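Why Does a Towel Drink Up Water?

Have you ever knocked over a glass of juice and grabbed the nearest thing to mop it up? If you grabbed a towel, well done. If you grabbed a plastic bag, you probably just pushed the juice around the table until it dripped on your socks. I've done both, and I can tell you which one makes the bigger mess!

So what does a towel have that a plastic bag doesn't? Gaps. Thousands and thousands of tiny gaps. And water LOVES a tiny gap.

Water is sticky. I know, it doesn't feel sticky like honey, but the teeny bits that water is made of (they're called molecules) hold on to each other, and they like to hold on to some other things too. Cotton is one of their favorites. When a drop of water touches a cotton thread, it grabs on, creeps along a little, and pulls its friends up behind it. Scientists call this capillary action, and you can say it like this: CAP-ill-air-ee.

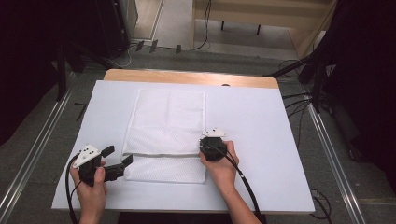 Water can even climb uphill this way, as long as the gaps are narrow enough. In a wide tube it barely bothers, but in a really skinny one it goes up and up until the weight of the water is too much to pull. A towel is like a big bundle of skinny tubes all tangled together. Some towels have holes you can spot without a magnifying glass, like the white one with the folded-over end, but the gaps doing a lot of the climbing are much smaller than that. They're hiding inside the threads, between one fiber and the next. Fold a towel over and you get two layers of gaps in the same spot, so there's more room for your spilled juice.

Plants use the same trick, by the way. It helps water travel up from the roots, through tubes too thin for you to see. Paper towels do it, and so do sponges, and so does the bottom of your jeans when you stand in a puddle (sorry, jeans).

Now for the fun part – let's have a race! You'll need 2 glasses, a strip of old cotton towel, a strip cut from a plastic bag, and a grown-up to help with the scissors. Pour 100 milliliters of water into each glass and add a few drops of food coloring. Hang one strip in each glass so the bottom end is under the water and the top end flops over the rim. Then go and have a snack. Come back after about 3 minutes and see how far the color has climbed.

I tried mine on the kitchen counter and forgot to put a plate underneath, so now there's a blue spot that looks a bit like a duck. Use a plate!

You can try other things too. Does a sock beat a paper napkin? Does a thick strip beat a thin one? Write down your guess before you start, and don't change it afterwards, even if you were way off. My worst guess was string.

What about a bumpy towel, the kind with little dents all over it like a waffle? The dents give the cloth more surface, so there are more places for water to touch and grab on. Air can slip in around the bumps as well, and that can help the towel dry after you hang it up.

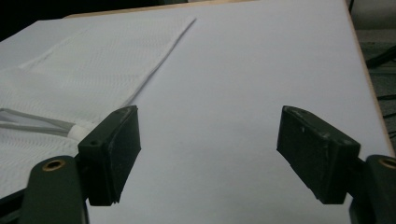

One reader wrote in to say that her brand-new bath towel didn't soak up anything at all, and the water just sat on top in little beads. She wanted to know if it was broken! It wasn't. New towels sometimes have a slippery coating left over from the factory, and fabric softener can leave one too. Water can't get a good grip on it. A wash or two without softener should sort it out, and then you can do the race again with the same towel and see if it's any faster.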